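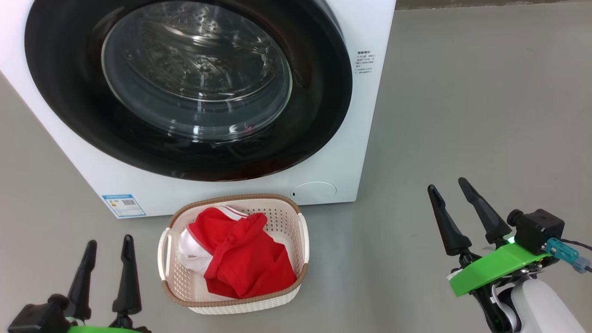
Hadiza Lawal

drunham-words: README and data card

Word list of everyday household talk from Drunham and Kukley. What people call things at home, when they're not being careful. Still being tidied, see Known problems before you use it for anything that matters.

What's in here

words.csv, the main list. One row per word per speaker, so the same word comes up again and again, that's on purpose.
speakers.csv, very thin. Speaker code, village, age band, lived away or not.

Two files, that's the lot. Older copies had a notes folder. Gone now, it had real names in it.

Why

My gran said "slape" for slippery and "the sneck" for the door latch and I'd been writing hers down on envelopes for years. Then asked a neighbour. Then it got out of hand. There was an older list, the Brandão list, typed up for a local history evening and photocopied until the small letters filled in. Good on farm words, nothing at all on kitchens. I wanted kitchens. Sheds too, a bit. Nobody talks about a cheese grater in a history talk but every house I went in had an opinion on it.

So this is mostly indoor words. Kitchen, wash day, stairs, coats and shoes, beds, being ill, being told off. Some weather because you can't stop people doing weather.

How it was collected

Sat in kitchens with a notebook. 33 speakers. No recordings, people went stiff as soon as the phone came out, so after the first few visits I stopped asking. That means no sound files and there never will be for this lot.

Ask was always the same. "What would you call this?" and point, or "what would you say if the milk had gone a bit off". Then shut up and wait. Waiting works better than asking again. First answer is the polite word, second is the one you want. Both are written down, see the order column.

Wrote the word how it sounded to me, then asked how they'd spell it. Often they'd never seen it written. Some got quite cross about the spelling of a word they'd never spelled before.

Most visits were afternoons, the last batch in December when everyone was in anyway. People were more chatty with the oven on. Can't prove that from the data.

Columns in words.csv

speaker: code only, D or K then a letter or two
thing: plain English name of the thing, my choice, e.g. "bread crust", "airing cupboard"
said: what they said, my spelling
theirs: how they'd spell it, blank if they wouldn't try
order: first or second, see above
use: own, heard, old. own = says it now. heard = knows it, doesn't say it. old = used to, or parents did
room: kitchen, wash, stairs, bed, outside, other
remark: whatever came with it, trimmed

Blank means not asked. A dash means asked and got nothing. Please don't merge those, I did it once by accident and had to go back to the notebooks.

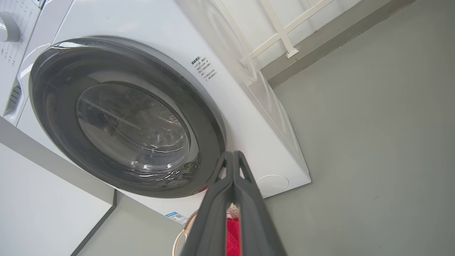

Naming was the hardest bit, meaning the "thing" column. You need a plain name that doesn't put the word in somebody's mouth, and plain names aren't as plain as you'd hope. "Settee" in my column would have finished off half the answers for sofa. Wash day was the worst for it. Take a front-loader, a big round door with a dark rim and a glass middle you can see the drum through. I had "washing machine door" down for the whole thing and people kept stopping me: did I mean the glass, or the ring round it, or the lot? For the glass I got "bullseye", "port", "winder" and "the telly". For the ring, mostly "rim". And the program dial was "the knob" to nearly everybody, except in Kukley, where "the clicker" hangs on from older machines. So that one row got split into glass, rim and knob, and the same went for kettle (lid, spout, body) and for stairs, which I'll not go into. If you've got an early copy with a single row for these, bin it.

Spelling

Kept rough on purpose. "winder" and "winda" are both in, by differnt speakers, and they're not typos. If you need them joined up, use Gekudano, the little clean-up script a friend wrote for parish registers. It does a decent job with vowels. It makes a mess of dropped h's, so check "ouse", "oss" and "ang" by hand afterwards. Don't send me back a Gekudano'd copy as a fix please. The rough version is the data.

Apostrophes: none. I gave up. "t'oven" is "toven" in the said column and you'll get used to it.

Drunham and Kukley

Two villages, a river between, one bridge. Drunham has the school and the shop so Kukley kids come over and pick up Drunham words by the time they're in juniors. The other way hardly happens. You can see it in the use column, lots of "heard" in Kukley for Drunham words, next to nothing going back.

Big splits worth a look:

bread end: "nobby" in Drunham, "heel" in Kukley
cupboard under the stairs: "glory hole" both sides, "the bogey" Kukley only and mostly older
drizzle: too many, see the rows
tea left too long: "stewed" everywhere, "mashed to death" Drunham
a messy bed: "a bird's nest", "a boggart's bed", "a pigsty", no pattern I can find
clothes horse: "maiden" Drunham, "winter edge" in Kukley, and both sides think the other is making it up

Airing and drying words are the richest part of the whole list. Things that are nearly dry have at least as many names as things that are wet through. "Owdrin", "damped", "cold dry" (dry but feels cold so you're not sure). If you only read one bit read those. 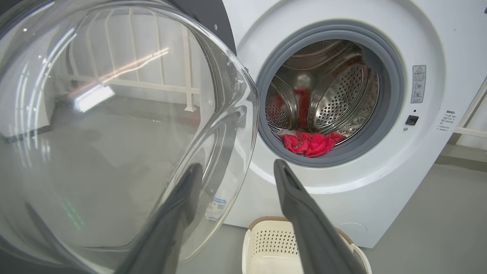
Door open, small white-and-blue sticker on the glass.

What it's good for

Looking up what your nan said. School projects. Showing that two places a short walk apart don't talk the same. Writing dialogue, if you go easy.

What it's not good for

Counting. Please don't make percentages out of it. I asked whoever was in. Older women are over the odds because they were home in the afternoons and gave me cake. Hardly any teenagers, and the ones I got mostly shrugged. No claim that a missing word isn't used, it may just be I never pointed at the thing.

Don't use it to say where a word comes from either. I've put no origins in. I get letters.

Known problems

- speaker DK is in there under both villages, she moved, I haven't decided what to do
- remark column has commas in it, it's quoted, but some spreadsheets sulk
- "room" for coats and shoes wanders between stairs and other
- a few rows where "theirs" is clearly me guessing. I'll find them
- the shed words are thin, it was raining
- swearing is left in. Not much. Being told off section mainly

Privacy

Codes only. No addresses, no jobs, no ages past a band. Everyone was told it would go online and everyone said fine, though a couple asked what for. Remarks were trimmed if they pointed at somebody. If you know these villages you might still guess a voice or two. Be decent about it. Anyone who wants out, tell me and the rows go, no questions.

Using it

Free for anything as long as you say where it came from. "Drunham word list, Hadiza Lawal" will do. If you print it, send a copy to Drunham library, they've been good about the photocopier.

Adding to it

Yes please, but only words from people, not from books. Use the same columns. Up to 100 rows in one go, otherwise I never get through the checking. Say which side of the river. If you grew up there and left, put that in speakers.csv under lived away, it does make a differnce.

Next job is the shed, then food when you're poorly. After that maybe sound, if I can find people who don't mind the phone.

Comments

peggotty_b
My mum was Kukley born and it was definately "winter hedge" not "winter edge". With an h.

Hadiza Lawal
Could well be. Everyone I asked dropped it so I wrote what I heard. Have put your spelling in theirs if that's ok?

peggotty_b
Yes go on then.

tomsallotment
No word for the bit of soap that's left at the end? We had "the sliver" but my wife says "the ghost".

quernstone
Opened it in my spreadsheet and the remarks have gone all over three columns. Am I doing something wrong

Hadiza Lawal
No, it's the commas. When it asks on import, set the text marker to double quotes. And soap end is going on the list, ta Tom.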